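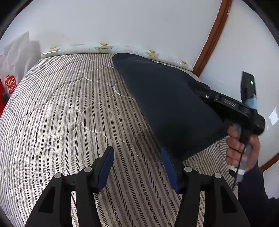
Dark navy piece on the striped quilted cover, hand-held grippers on it. The bed work at Rultstead.

Last updated: December 30, 2020

A few people asked what my job is now, after I said I'd moved off the room rounds. I'll put it in one thread so I don't have to type it out again.

I work for Rultstead. We clean and make up furnished rooms, mostly short stays. I did room rounds there until the start of winter. Now half my week is rounds and the other half is what we call bed work.

Bed work means picking up, moving, folding and straightening cloth on a bed with a hand-held gripper instead of your fingers. There's a handle, and two jaws at the front that open and close. A camera on the gripper records what it's pointed at.

The recordings go to Conix, who are trying to get a robot to handle bedding and clothing. They have no robot at our place. What we have is the grippers, a stack of cloth and a sheet that says what to do next.

It is slower than hands. I can fold a pillowcase without looking at it. With the gripper I have to think about which corner, what angle, and how much I'm pinching. If you take too much you pick up the cover underneath as well.

Quilted covers are the worst for that. The stitching puckers and the jaws want to grab the ridge. On a pattern with a lot of narrow stripes your eyes get tired too. Plain dark cloth on top is easier to see, but I lose the folds in it once the light goes.

A session is 30 minutes and then you stop for 10. That was not in the first plan. The first plan had us going straight through to lunch and two people had sore thumbs by the end of the first week. Greer Galbraith wrote it up and took it to the office, and the breaks came in the next Monday.

Some of it is done in pairs, one on each side of the bed. You learn to talk. "Mine's on." "Holding." "Let go." On rounds we never said any of that, we'd made so many beds together that we just did it.

Pay. I'll be plain about this part because it's what most of you asked. Same hourly rate as rounds. There was meant to be a higher rate for recording and it was dropped before we started. I still think it should be higher. It is skilled work and they're recording it because we're good at it.

The question under that one is whether we're training the thing that takes our jobs. I asked it in the first meeting. Eluned Griffiths, who runs our side of it, said she couldn't promise anything past next year. I didn't like the answer, but I'd have believed a nicer one less.

What has changed so far is the laundry, and that had nothing to do with Conix. Mondstead, where our sheets go, put in a folding machine in the spring. It does flat sheets and not much else. Six people used to fold there. Four of them are still there, loading it and clearing it, and two moved to deliveries.

I talked to Cledwyn Harries, who was one of the two. He prefers the van. He also said the four who stayed are more tired than before. The machine sets the pace and you can't slow down for ten minutes when your back is bad. By hand you could, and you'd make it up after tea.

That's what I'd want people to ask about more. Job numbers get all the attention. Who decides the speed matters every day you're there.

On our side we still set the speed, for now. The target is 20 good recordings a session and a bad one doesn't count against you. You mark it bad and go again. A recording is bad if you drop the gripper, put your free hand in to help, or wander off to answer the door.

The free hand is the hard one to train out. I've tidied a corner with my other hand more times than I want to admit. Years of habit. Shiuli Selvanayagam started keeping hers in her apron pocket and most of us copied her.

They want the beds left as they are, too. If there's a bag sitting at the back against the wall, it stays. Rooms are like that. On rounds I'd have moved everything before I touched the cover, so that took some getting used to as well.

Things I do like about it: you sit down between sessions. You aren't pushing a trolley. My knees are better than they were in the fall. And the younger ones on the crew are getting on well with it, one of them has already been asked to show new people how to hold the handle.

Things I don't: it's dull by the third hour. The cable gets in front of your fingers and you have to keep checking where it's gone. And somebody in an office can now look at exactly how I fold a shirt, which I've not got my head around.

We did ask about that. The agreement says recordings are for training the robot and can't be used to grade us or discipline us. Greer got it in writing. If your workplace is starting something like this, get that line in before the first day. Much harder to add later.

Also ask who owns the recordings if the company is sold. We forgot to, and we're going back to them in January with that one.

Someone asked if rounds got lighter with people off doing bed work. No. Two of us came off the floor for half the week and one part-timer was hired. The rooms are the same rooms. That's the other thing on the January list.

I'm not for it or against it. I'd do it again next year if the breaks stay and the rate gets looked at. If either goes, I'll ask for full rounds back.

Adding one more because Cledwyn Dafis asked: yes, you can do it left-handed. The grippers work the same in either hand. It was a day or two before my left was any use and it's still the slower one.

More from this author
Sore thumbs: what we changed and what helped
Mondstead's folding machine, six months on
What to ask before anyone records you at work
Llewellyn depot is hiring drivers again
Fitted sheets, a short complaint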